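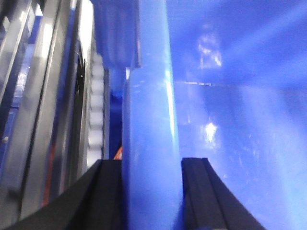 Manaia Cartwright

I have been sorting out the storage under the stairs since the start of May, and most of the work has come down to plastic bins. We moved to Keltonstead with more bins than furniture. Some had lids, some had lids from other bins, and a few held nothing except smaller bins.

I did the whole thing on Friday evenings, after dinner, in short goes. I set a timer for 90 minutes and stop when it rings, even if there is stuff on the floor. I have tried doing this kind of job over a full weekend and I end up putting everything back in the same bin it came out of.

The first thing I settled was color. Blue is for anything to do with water and cleaning: bottles, cups, sponges, the watering can rose that never stays on. Clear is for paper and cables. The gray ones went to my sister, who wanted them for her garage. It's a simple rule and the kids can follow it, mostly.

I like a bin I can see into a little. With the see-through blue kind I get enough of a hint from outside to know if I have the right one. Solid ones need a label, and my labels fall off. I bought a pack of Ristance labels last year and they held through the winter, then curled up as soon as the weather got warm. Now I write on masking tape with a marker and replace it when it goes.

Tall things go in first, standing up. Bottles especially. If I lay them down they roll to one end and the bin tips when I lift it. Standing up they also leave a gap along the side for flat things like cloths and a dustpan brush. I had a drinks bottle from the old Killutness swim club in there that I'd been looking for since last summer, so that was one good result.

The other thing I check now is the rim. I had a cheap set of 8 where the rims split one after another, always near the handle, always when the bin was full and I was halfway down the steps. A thick, rounded edge is a lot easier on the fingers than a thin one. I run my hand along it in the store before I buy. My neighbor Virág does the same with buckets and says she has had the same two since before her kids were born.

Small scuffs and specks don't bother me. I wash the bins in the bathtub with dish soap and a soft brush, rinse them, and leave them upside down on a towel overnight. If the base has a pattern molded in, dirt sits in the lines and an old toothbrush gets it out.
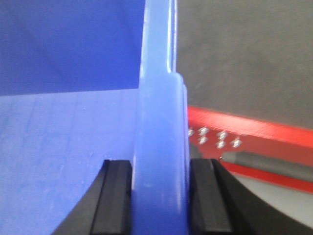
How full should a storage bin be?

I stop a couple of inches below the rim, so the lid closes flat and I can still get my fingers around the edge to lift it. Heavy things get less than that - half full is plenty for bottles with anything in them.

I have five bins left to go through, and then the shelf with the paint cans, which I am leaving until it's warm enough to have the back door open.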